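Open Day Questions, Answered

Hi! I'm Edin Mladenović and I look after the open days at Cudar, where we teach robot arms to do small household jobs like putting toys away. The same questions land in my inbox before every visit, so I've put my answers on one page. Last updated February 22, 2023.

When is the next open day?

April. The exact Saturday goes up on the sign-up page as soon as Pieter has booked the hall. If you're on the mailing list you'll get it a day before everyone else.

Where do I go?

The Limberg building, side entrance, up one flight of stairs. There's an elevator too – ring the bell marked Ugwu and someone will come down with the key card. Parking behind the building is free on weekends, but it fills up by ten.

How many people can come?

We take 64 visitors over the day, in groups small enough that everyone gets a turn with their own hands. Each group stays for an hour and a bit. If your slot is full, please put yourself on the waiting list anyway, people cancel all the time!

What will I see?

First, a short talk (Pieter Xaba gives it, and he's much funnier than me). Then the arms running in the big room, then the part most people write to me about afterward, which is the hand-held grippers. You hold one, you squeeze, and the fingers close on whatever is between them. A recording of somebody doing a job that way is what our arms learn from. We do it in ordinary rooms with ordinary clutter, on kids' desks and kitchen counters, with all the books and cables left where they are. 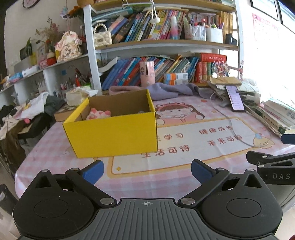

Toy box job at a desk, with the blue finger pads open.

Is it hard to use the gripper?

Not for long. Soft toys are the friendliest thing to start with, so that's what I hand to first-timers. Pens are mean. Most people get bossy with it at first and squeeze way too early, and then somewhere in the second or third try it clicks and they don't want to give it back. You get 20 minutes, and yes, I do have to pry it away from grown-ups.

How many recordings does a robot need?

More than you'd like! For the toy box job we've collected 2,267 so far, and I still wouldn't leave the arm alone with a full shelf. Ask Pieter about this one if you have time, he has opinions.

Can I bring my kids?

Please do. Anyone over 4 can try a gripper with an adult next to them. Little ones are welcome to watch the arms from behind the yellow line. Strollers can stay at the bottom of the stairs or come up in the elevator.

Will you record me?

Only if you say yes at the desk. There's a form, it's one page, and you can practice with the gripper just the same if you'd rather skip it.

Can I take pictures?

Sure, everywhere except the Nusolen room, where we have a partner's equipment that isn't ours to show. There's a sign on the door.

Does it cost anything?

No. Coffee is free as well. The cookies are first come, first served, and the morning groups have no mercy.

Can you bring a demonstration to our school or library?

Sometimes – the grippers travel well, the big arms really don't. Write to me with a date and the size of your group, and tell me if there's a table we can use. I answer on weekdays, usually by lunch.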